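Glossy tiled worktop, marks under the light

Home > Kitchens and Dining > Cleaning and Care

Started by tilly_underhill, November 23, 2025
Replies: 12

tilly_underhill
We have a white table with a gloss finish and faint square tile lines in it. It came with the flat, so I have no paperwork and no idea who made it. We eat at it, the kids draw at it and I do my post on it.

The trouble is smearing. I wipe it after every meal and in daylight it looks fine. Then the light goes on in the evening and the whole right-hand end is covered in swirls. I have been using washing-up liquid and a sponge, then kitchen roll to dry. I have also tried a spray cleaner, which made it worse.

Second question while I am here. The plates leave dull rings on it, mostly where my daughter sits. They come off with a lot of rubbing. Is that the plate or the table?

parkgate
Washing-up liquid is your smear. Most people use far too much of it. Fill a bowl with warm water, put in a drop, wring the cloth nearly dry and go over the table. Then a second cloth with plain water. Then dry it. Kitchen roll is no good for drying gloss, it leaves bits and pushes the wet about.

Can't help with the rings.

Moorhen62
Agree on too much soap, disagree on the second cloth. I have had a gloss table for years and I do one wipe with water and a splash of white vinegar, and dry it off. No soap at all unless there is grease.

parkgate
I would not put vinegar on it if there is any grout in those lines. It eats into grout over time. OP says tile lines but doesn't say whether they are real tiles.

tilly_underhill
I don't know, to be honest. The lines are very faint and I can't feel them with a fingernail. The top seems to be all one piece.

parkgate
Then it's probably a pattern under the finish and vinegar is less of a worry. I still wouldn't, but that's me.

waraporn_b
I look after the table settings in a small café, Mahawong, and we have gloss tops, so I spend a good part of my day on this. A few things that work for us.

Cloth matters more than what you put on it. We use plain cotton ones, beige, washed without fabric softener. Softener coats the cloth and then the cloth coats the table. If you have been using softener, wash them through twice without any before you judge them.

Wipe in straight lines from the far edge towards you. Circles give you swirls, and a shiny surface shows every one of them when there is a lamp over it. Turn the cloth to a clean side when you get to the middle.

Take everything off first. People wipe round the mug and round the plate and leave a tide line. At home I am as bad as anybody, I leave my mug at the back and the little pumpkin at the side and tell myself I will do that bit later.

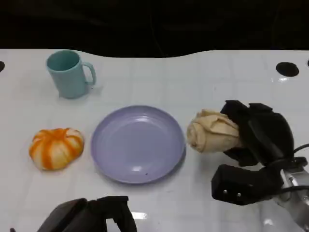
On the rings, pick up the plate your daughter uses and look at the underneath. If it is pottery with an unglazed foot, the foot is rough and it drags on the gloss. You are seeing very fine scuffing with a bit of dirt in it. If it is plastic, it is more likely to be a film, and the film comes off with warm water if you leave the damp cloth sitting on it for a few minutes.

Waraporn Boonchu

tilly_underhill
Thank you, that is very useful. I do use softener, on everything. Her plate is from a Gratness set, the pottery sort, and the bottom is rough now that I look at it.

GeoffInTheShed
You can take the roughness off a plate foot with fine wet-and-dry paper. Wet the paper, wet the plate, go gently round a few times and rinse it well. I have done a whole set like that. Potters do the same before they sell them, or they should.

Moorhen62
Or buy place mats.

GeoffInTheShed
Or that, but then you are cleaning place mats.

Moorhen62
They go under the tap, Geoff.

lindenlea
Placemats on a gloss table slide about, in my experience. We had cork-backed ones and they still moved when the children leaned on them. Felt pads were worse. I ended up with thin silicone ones from Odano, which do stay put, but crumbs stick to them like anything.

Does it need to look perfect every day? Ours gets a wipe after tea and a proper going-over when people are coming.

tilly_underhill
It doesn't need to be perfect. I would just like to sit down at night and not look at it. The light hangs at the right-hand end and catches everything.

parkgate
Change the bulb, then. A bare bright bulb over a gloss surface will show marks however well you clean it. A shade that spreads the light makes a big difference.

waraporn_b
I was going to say the same. We moved one of our lamps last April for that reason and had far fewer complaints about dirty tables, with the same cloths and the same people wiping.

Please don't sand the plates if they are decorated on the foot or if the glaze is already chipped. Otherwise I agree with Geoff.

dunnock
Has anyone tried the Dostell polish for gloss tops? My sister swears by it. I bought a tin and found it left the table slippery for a day, and every fingerprint showed. Possibly I put on too much.

Moorhen62
Anything with wax or silicone in it will do that. You then have to get it off again before anything else will work. I'd leave polish alone on a table people eat from.

dunnock
I have most of a tin left if anyone wants it.

GeoffInTheShed
I'd stick up for polish here. On an older gloss top that has gone dull it fills the fine scratches and gives you a few months. You put it on with one cloth, wait until it hazes, and take it off with another. If it is slippery you haven't taken it off.

Moorhen62
And in a few months you do it again, over the top of what's left. No thanks.

lindenlea
Can I ask about pale plates while people who know are here? We have some lavender ones, matt, with a shallow rim, and they have started to show grey lines where the knives go. Is that permanent?

waraporn_b
Usually it is metal from the cutlery left on the surface, so it can be got off. Make a paste of bicarbonate of soda and water, rub it on with a damp cloth and rinse. Try one plate first. Matt glazes mark sooner than shiny ones and there is not much you can do about that. If you can feel a groove with your nail, it is a scratch and it will stay.

lindenlea
Did one just now. Nearly all gone apart from one line near the middle. Will do the rest at the weekend.

tilly_underhill
Update after four days. I washed all the cloths twice without softener, cut the soap down to a drop and went in straight lines. It is a lot better. There are still a few streaks under the lamp but I have to look for them. The spray cleaner has gone under the sink.

I did one plate with the wet paper as Geoff said, and it feels smooth now. I haven't had it on the table long enough to tell about the rings. The old ones are lighter but still there if you get down to the level of the table and look across.

parkgate
Good result. For the old rings, leave a warm damp cloth on them, then dry and see. If they are scuffs they won't shift that way and I'd live with them.

GeoffInTheShed
Or polish.

Moorhen62
No.

tilly_underhill
I will try the damp cloth first. How often do you all change your cloths? I have been using one for about a week before it goes in the wash.

waraporn_b
Every day at home, and several times a day at work. Hang it up open to dry in between. A cloth left screwed up on the side stays damp in the folds and starts to smell, and you put that back on the table the next morning.

lindenlea
A week is a long time, Tilly. I have three on the go, one for the table, one for the worktops and an old one for the floor. The table one gets changed every evening.

Moorhen62
Every other day here and we are all still alive.

parkgate
Daily if there has been meat or egg about. Otherwise I go by the smell. Wash them hot and don't put them in with towels, or you get fluff all over them.

tilly_underhill
Right, I need more cloths. Are the cheap cotton ones all right or is it worth paying for something better?

waraporn_b
Cheap is fine if they are all cotton. Wash them before you use them the first time, the new ones have a finish on them and won't soak anything up. Ours get softer and better for months and then go into holes, and at that point they do the windows.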